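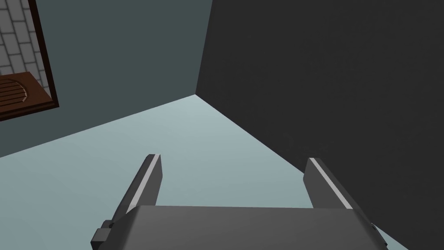

Efua Frimpong wrote to us after her second weekend with the kit that she'd had two grippers on her bench arm before this one, and both of them wanted a compressor she had nowhere to put, so what sold her was being able to run the whole thing off the supply already screwed to the underside of the table.

We were so pleased to get that note, as it's pretty much why the Clutport gripper kit exists! It's a two-finger electric gripper for small home-built and shared-shop arms, and it comes as a bag of parts, a wiring loom and a printed booklet. You put it together yourself over an evening or two (longer if you stop for dinner, and we think you should).

Clutport Two-Finger Gripper Kit
Price: $190
Weight, assembled: 400 g
Opening between fingertips: up to 127 mm
Supply: 24 V DC
Availability: in stock, ships from Fornwood

What's in the bag
Gripper body and cover
Left and right fingers
Drive motor with lead
Side bracket
8 mounting screws and a hex key
Loom and booklet

A few words on putting it together
Build the body first and leave the fingers for last. The two fingers look like twins but they are marked L and R on the inside of the root, and if you swap them they'll bind before they close. Run the motor slowly by hand through its full travel before you plug anything in. If it feels gritty, back the cover screws off a quarter turn and try again – that cures it nearly every time.

We also suggest working out your moves in simulation before the real arm gets anywhere near the real table. The download includes a gripper model for Flullix, and you can drop it over any flat surface you like, open the fingers wide, tilt your view and see how close the body comes to the walls. Quang Bùi did all of his layout that way for the arm in our shared shop, and he moved the base twice on screen without drilling one extra hole.

Fitting it to your arm
The standard plate fits the Morikawa small wrist. For anything else there's a blank plate you can drill to suit, sold separately, and the drawing for it is in the back of the booklet. Please check your arm's payload with the gripper's own weight counted in. We get a fair number of emails from folks who forgot that part – we've done it too.

Spare fingers are sold in pairs. Returns are fine within the month as long as the motor hasn't been wired, and questions go to the shop inbox, which gets read most mornings before nine.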